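Swapping a Drive Without Swearing at It
Filed under: Workshop, the shelf with the computers on it

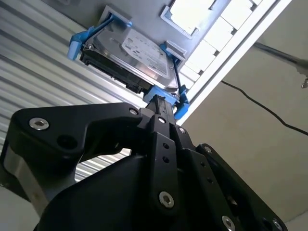 Do I have to label the drives before I pull any of them?
Only if you'd like to know which one is which afterward. A strip of masking tape on each caddy handle, bay number in pencil, takes a minute.

A few more tips, all learned the slow way:

Take hold of the handle, never the bare drive. The circuit board lives on the underside and doesn't care for thumbs.

If your caddy has a wire lever, open it all the way before pulling. Halfway open feels like stuck, and stuck is how people end up fetching pliers.

Pull an inch, then wait a slow count of thirty. A platter may still be spinning, and it resents being tilted.

Caddy screws go in an egg cup. I used the carpet for years — still finding them.

Copy the serial number into a notebook. Mine has a coffee ring over the Vovia page, so keep a second notebook.

Old drives go in a padded box, one layer deep. The sock drawer held up fine in our house until the move to Grundthorpe.

Dust the empty bay with a dry paintbrush. The vacuum stays in the closet.

Next: what to do with 135 mystery cables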